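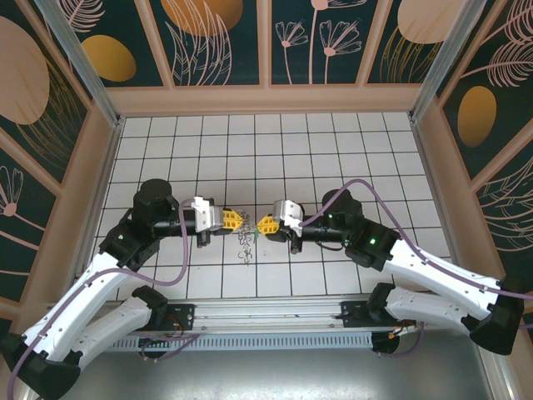
Vrabec研究社中文组现招募30名参与者，参加“停火之后的地方议事会”资料整理与讨论项目，为期六周，七月开始。项目要处理的是一批关于边境地区地方自治的文献：战事停下来以后，镇上和村里的人怎样重新开会，怎样分配水和柴油，怎样跟过路的武装、外来的援助机构和远方的中央政府打交道。这类材料在流传中要经过许多人，记录的人、抄写的人、带出来的人、翻译的人，每一次交接都有可能少掉一段。参与者的主要工作，是把一份文件从谁那里来、经过谁、到了谁那里弄清楚，再谈它说明了什么。以下是项目的具体情况、要求和报名方式，请读完再决定是否报名。

一、项目背景

研究社过去几年一直在做国际冲突与地方政治的中文资料工作。中文世界谈论中东和周边地区的战争，常见的写法有两种，一种从大国的角度看，讲基地、管线和联合国表决；另一种从口号的角度看，把某个镇子、某支队伍当作希望的象征，热上几个月，之后就不再提了。两种写法我们都做过，也都翻译过，读者反映最多的问题是：仗打完以后那里怎么样了，当初报道里说的那些议事会还在不在，谁在里面说话。

这次使用的资料来自Climach档案，共871份，包括会议记录、告示、往来信件、救济物资的登记单、几份停火协定的草稿，还有一部分录音的文字稿。资料由几批人先后收集，收集的标准不一样，编目的方法也不一样。最早一批由Štefánia Hrnčiar经手，她按发文单位排列；后来Dušan Jireš接手，改为按地点排列，但没有把前面的重新排过。所以现在的目录有两套编号，有些文件在两套里都出现，有些只在其中一套里。

原文以阿拉伯文、库尔德文、土耳其文为主，大部分已有英文或捷克文的译本，质量参差。中文组的工作以英文译本为底本，懂原文的参与者可以对照原文。捷克文译本里的批注很有用，会由Igor Dvořáček整理成英文摘要发给大家，不要求参与者懂捷克文。

二、要做的事情

第一周集中阅读。每人领到一组文件和一份背景说明，读完后写一页笔记，说明这组文件里有哪些单位和人物、时间先后怎样、哪些地方读不通。笔记不要求有观点，写得像流水账也可以。

第二周到第四周分组整理。共分五个小组：

水电与燃料组。处理水泵维修、发电机排班、柴油配给的记录。文件琐碎，表格多，计量单位前后不统一，适合有耐心的人。这一组的材料最能看出议事会平时在忙什么，往年试读的时候反而最少人选。

安全与武装组。处理议事会与当地武装之间的来往文件，主要涉及检查站、征兵、夜间通行和枪支登记。涉及具体个人的内容已做遮盖处理，参与者不得尝试还原。

妇女会议组。处理妇女会议的单独记录，以及它们与全体会议记录之间的差异。同一件事在两边常有不同的说法，这一组的任务是把两种说法并排列出来，先不作裁断。

归还与产业组。处理返乡居民的房屋、土地和店铺归还案卷。案卷里有几种法律并用的情况，旧政府的地契、习惯上的口头约定和议事会自己的裁定常常互相冲突。有法学背景者优先，没有也可以报。

外部关系组。处理与援助机构、外国声援团体、邻近政府的通信。这一组要读不少左翼团体的来信，其中一些写得热情，也有一些语气像在下指示。请报名的人有所准备，能把信件当作史料来读，不必急着替任何一方辩护。

各组每周交一次整理表，表格由研究社提供。整理表的栏目有：文件编号（两套都填）、发文单位、收文单位、日期及其依据、内容概要、与其他文件的关系、存疑之处。存疑之处必须填，没有疑问就写“无”，不要空着。

第五周各组互换，审读别组的整理表，并写出书面意见。审读意见署名，直接交给对方小组，不经协调人修改。

第六周讨论会。每组报告一次，之后是公开讨论。讨论会的题目初步定为：停火协定里的“地方当局”指谁；配给制度与政治参与的关系；声援运动对地方议事会的影响；议事会为什么解散或者被并入上级机构。题目可以增减，由参与者在第四周结束前提出。

三、时间与地点

项目以线上为主。每周有一次全体会，晚上七点半开始，九点半结束，按北京时间计算。小组会由各组自定。每周所需时间，按以前试读的情况看，读写加上开会要占去两三个整晚，外部关系组和归还与产业组会多一些。

第六周的讨论会同时设线下会场，地点在Honinov，会场是研究社借用的阅览室。能到场的请到场，不能到场的在线参加，两种方式在发言和投票上没有差别。研究社可为线下参与者安排合住的床位，位于Brirkel，到会场需要换一次车。床位有限，优先安排没有固定收入的人。旅费原则上自理，有困难的请在报名信里写明，我们视经费情况补贴一部分，不保证能够全额。

签证由本人办理。研究社可以出具邀请函，请至少提前一个月提出。不少人曾因为签证没有下来而改为线上参加，这不影响其参与者身份。

四、报名条件

1. 能流畅阅读中文和英文，能用中文写清楚一件事。学历不限，在校与否不限。

2. 对冲突地区的地方政治有持续的兴趣。读过相关书籍、写过文章、做过翻译或者参加过声援、难民服务一类的工作，都可以在报名信里说明。没有这方面经历的人也可以报，请说明你从哪里开始注意到这个题目。

3. 能够完整参加六周。中途因病因事缺一次全体会没有关系，缺两次以上请与协调人商量。

4. 接受下文的资料使用规定。

5. 年满十八岁。

懂阿拉伯文、库尔德文或土耳其文者，请务必注明程度。能读懂手写体的更需要注明，现有的会议记录有相当一部分是手写，扫描件也不清楚。

我们不要求参与者持有相同的政治立场。研究社的成员多数自认为是左翼，彼此之间在许多问题上意见不合，例如怎样看待外国空中支援，怎样看待地方武装与议事会的关系，民族自决与联邦制能不能并行。参与者里有自由派、宗教背景的人或者对这些都没有定见的人，我们都欢迎。要求只有一条，引用文件时照文件写，不删去对自己不利的句子。

五、资料使用规定

全部文件只供项目内部使用。参与者通过个人账号阅读，不得下载后转发，不得截图发到社交媒体，也不得上传到任何在线翻译服务。最后这一点请特别留意，很多人平时已经用惯了。

涉及在世人士的文件，姓名以代号表示。参与者如果凭其他渠道认出了某人，请不要在整理表和讨论中写出来，也不要私下告诉别人，直接通知协调人，由协调人判断这份文件是否需要撤下。

当事人或其家属可以随时要求撤回文件。撤回以后，已经写进整理表的内容也要删除。这种情况以前出现过，有的小组为此重做了整整一周的表。请理解，也请不要在撤回之后继续引用。

项目结束后，整理表归研究社保存，参与者在其中署名。参与者如要据此发表文章，须先把稿件交给研究社核对引文和代号，我们只看这两项，对观点不作要求，收到后两周内答复。

六、费用与津贴

参加项目不收费。

研究社向每位完成全部六周的参与者发放资料津贴60欧元，项目结束后汇付。金额不高，够付网络和打印的开销。收款有困难的人可以选择换成等值的书，书目由研究社提供。

另设两个小组联络人的有薪岗位，从参与者中产生，负责收表、排会议时间、回答编号方面的问题。联络人的报酬单独计算，录取后与有意者详谈。想做联络人的请在报名信里写一句即可。

七、协调人

项目总协调为Costel Janevski，负责日程、录取和资料权限。Kazimír Skála负责资料背景的讲解，第一周和第三周的全体会由他主讲，用英文，配中文翻译。目录和编号的问题请问Dušan Jireš。Štefánia Hrnčiar不参加日常工作，会在讨论会上介绍最早一批文件的收集经过，并回答提问。

八、报名方式

请提交以下材料：

（一）报名信一封，中文，不超过一千字。写明你是谁，为什么报名，希望进哪一组（可填两个志愿），每周能投入的时间，是否考虑到Honinov参加讨论会。

（二）短文一篇，从下列题目中任选其一，八百字以内：
你读过的一份政治文件（宣言、章程、决议、协定均可），它里面有哪句话含糊，含糊对谁有利。
你所在的地方有没有类似议事会的组织，它管什么事，不管什么事。
选一则关于某场战争的中文报道，指出它的消息来源，说明哪些来源无法核实。

（三）如有翻译或写作样本，可附一份，不附不影响录取。

材料请存为一个文件，在研究社网站的报名页面上传。文件名写姓名和志愿组别。请不要使用加密压缩包，我们打不开的会退回，来回耽误时间。不便使用真实姓名的可以用笔名报名，录取后再与总协调单独确认身份，确认的信息不会提供给其他参与者。

报名在项目开始前两周截止，以当天晚上十二点北京时间为准。录取结果逐一通知，未录取的也会收到回信。名额未满时不延长报名，按实际人数开班，小组相应合并。

九、几个常被问到的问题

能不能只参加讨论会。不能。讨论会的发言以前五周的整理为基础，没有读过文件的人很难跟上。讨论会结束后会有一份文字纪要公开发布，有兴趣的可以等纪要。

能不能两个人合报一个名额。可以合作写整理表，但名额和账号按人计算，需各自报名。

我在新闻机构工作，能否报名。可以，请在报名信里写明单位。资料使用规定对所有人一样，不得用作采访线索。

我在政府部门、军队或安全机构工作，能否报名。这次不接受。文件里有不少人仍住在原地，我们答应过提供资料的人。

我支持的一方在文件里形象不好，会不会被要求表态。不会。讨论会由参与者轮流主持，主持人有权打断人身攻击，也有权打断离题过久的发言，包括协调人的发言。

分组能不能换。第一周结束前可以换一次，之后不换。

会不会发证书。可以出具一份说明，写明参加时间和所做的工作，不评等级。学校或单位需要特定格式的，请把格式发给我们，能填的我们会填。

项目以后还办不办。要看这批资料整理到什么程度。目录合并完成以后，可能会另外招募一批人专门做录音文字稿的校对，那一项需要懂原文，届时另发通知。

与本次招募有关的其他问题，可在报名页面留言，由Costel Janevski答复。同类问题会合并答复在上面这一节里。

最后更新：七月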